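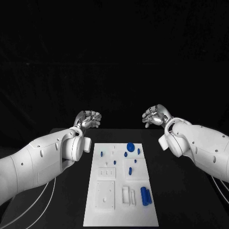 What did I want from the visit? A cycle time I could believe, and some idea of how long a changeover takes when the part changes.

July, 9.40 in the evening, back from Hosmont. Writing this up before the numbers go.

Train on time, taxi not. Signed in at ten past ten and was given a visor I did not need. Yuxi Fang ran the demonstration. She works on fixtures and knows the control side well enough to answer for it, which saved a good deal of waiting while someone was fetched.

The task board is white, the parts blue: pegs of different heights, a round knob, two cylinders lying side by side next to a pair of channelled blocks. Matt black table, black cloth behind. Good contrast for the vision. I asked what happens with a grey part on a grey tray, as on our line, and she said they would want to relight it and test again. Fair answer. I have written it down as a cost.

Two arms, one hand each, jointed fingers. I had expected parallel jaws. Fang's argument is that one hand covers the whole range of parts and you lose the tool change. My argument is that a finger joint is one more thing to wear out. She gave me a figure of 1,310 hours on the present pair before the first tendon was replaced. I should like to see that from a site with dust in the air.

Watched one full run from the gallery, then a second from the floor. Target is 90 seconds. The first came in under it. The second stopped at a peg, backed off, tried again and finished late. Nothing dropped. I was more interested in the second run, and stayed by the screen to see the force trace — a clean spike, then a short search, then a slow slide down. That part is properly done.

Changeover: they quote 8 minutes for a new board with known parts. Unknown parts need 200 demonstrations by hand, and that is two days of somebody's time. Tang will not like the two days. I don't mind them much if the parts stay put for a year afterwards, but ours don't.

Lunch was sandwiches. Sat with a man from Vinix who is looking at the same thing for connectors and has already ruled it out on price. He thinks Ondo will have a cheaper cell by spring. He thought that last spring too.

Cables want tidying before anyone puts this near a walkway. Mentioned it. Fang said the production version runs them inside the column, and showed me a drawing.

To do:

- Ask Fang for the force logs from both runs
- Send her six of our worst parts, including the bent clip
- Find out who pays carriage
- Claim for the taxi

Knee sore from standing. Bed.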